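Hello, and thank you for finding your way to the Clornel hand-history set. It began as a folder on my laptop after the Trurnar spring league and has grown a good deal since, so a proper README seemed overdue.

## What you get

There are 286 hands of no-limit hold'em, all from small live tournaments, written up by the players or by whoever was dealing that night. Of these, 107 come from final tables, and they are much the richest – stacks, blinds, antes and seat order are nearly always filled in. The rest vary, and I have left gaps as gaps.

- `hands.csv` – one row per hand
- `actions.csv` – one row per bet, call, raise or fold
- `events.csv` – the 19 tournaments, with buy-in band and field size 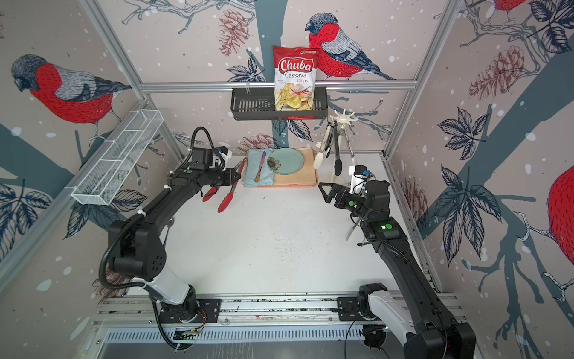 Pirmin Aigner wrote to say that the antes in the Baumgartner Cup hands looked doubled after the second break, and he was quite right. They had switched to a big blind ante and I had gone on charging every seat as well (sorry, Pirmin!). The corrected rows carry `ante_type = bb`.

## Reading the columns

Seats are numbered clockwise from the dealer's left and stay the same all night, so please use `button_seat` if you want position. Cards are written rank first, then suit, as in `Ah` or `Td`. Mucked hands are `xx`, and I'd ask you kindly not to guess at them –

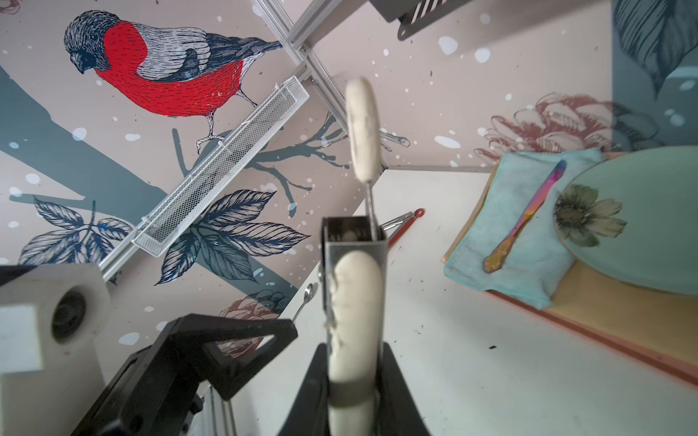

a few people have tried, and it makes the bluffing figures look far livelier than they ought to. Chip counts are taken before the deal, after any colour-up.

## Known trouble

In 21 hands the pot doesn't add up, usually by one small chip. They are flagged `pot_check = 0`. The Saturday satellite at Clorkico has no times at all, as the clock was on the blink.

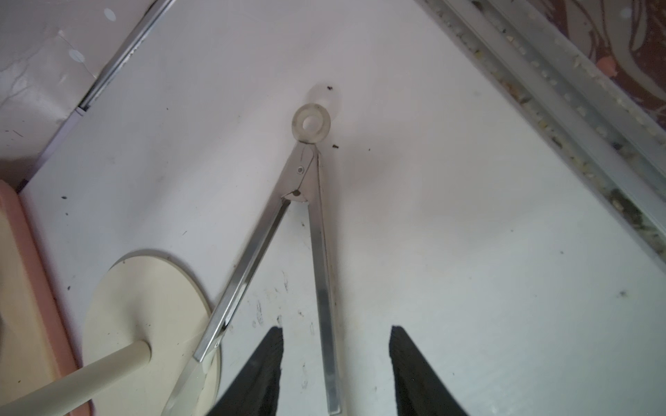
**Can I add hands from my own home game?**
Please do, as long as everyone at the table has agreed and you use seat numbers in place of names.

## Thanks

Emiliano Quintana typed up most of the early events from some truly dreadful handwriting, and I'm very grateful to him. The next batch should go up in July.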